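Your Car's Monthly Bills: A Few Words Before You Sign

A good many of you have written in since the March issue, and more than half of those letters touch on the same thing, so I thought I had better sit down with a cup of coffee and give it a proper answer. The question, put one way or another, is this: when I buy a car these days, how much of it am I buying?

It used to be a silly thing to ask. You paid for the heated seats or you did without, and that was the end of it. My first car had a radio that picked up two stations (one of them mostly weather) and I never once got a bill for it. But plenty of newer cars come with features that run on a trial, and when the trial is up you get a cheerful email asking for your card number. Remote start, live traffic, the app that lets you check whether you locked the doors, even some of the driver aids can work this way.

None of this is wicked, and I don't want to sound like a grump. Some of these services cost money to keep going, what with the data connection and the map updates, and I happily pay for one of them myself. What bothers me is how often folks find out after the fact. One reader in Gilbert bought a used SUV mostly for its remote start, because she leaves for work at 5 a.m. and likes a warm cabin. It worked fine on the test drive. Then the previous owner's plan ran out and so did the remote start, and she was left holding a key fob that did nothing but lock and unlock. 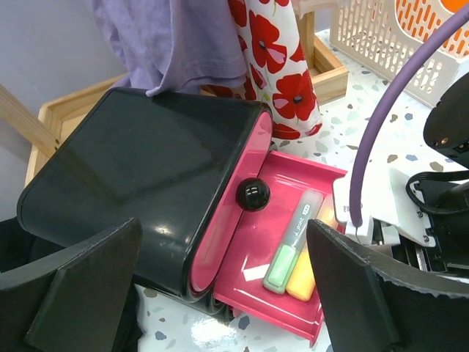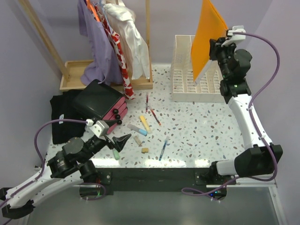

Drawer pulled out in the first picture, clothes on the rack in the second.

So, what can you do? First of all, ask the dealer for a written list of every feature that needs a paid plan, along with the date each trial ends. Ask for it before you talk price! A salesperson who has to go find out is still being helpful, so be patient and let them go look. If the answer is "I'm pretty sure that's included," smile and ask for it on paper anyway.

Second, do the sum for as long as you mean to keep the car. A plan at $20 a month sounds like lunch money, but it gets past $1000 before you reach the end of year five, and that is for a single plan. I sat down and added up everything on my sister's car and it came to $67 a month if she kept it all. She kept the traffic maps and let the others go, and hasn't missed them yet.

Third, if you're buying used, find out whether the plan moves over to you or stays with the old owner. Some do move, some don't, and some move only if you call within a certain number of days. While you're at it, have the seller sign out of the phone app and reset the car's settings, so that a stranger isn't still able to see where you've parked.

Do look over your card statement once in a while, too. Renewals are easy to forget when they only come around once a year.

If you've had a good or bad time with one of these plans, drop me a line at the usual address and tell me the make, the year and what you were charged. I'm hoping to put the replies together for a longer piece, and next month we'll get back to winter tires, which I promised you and then plumb ran out of room for.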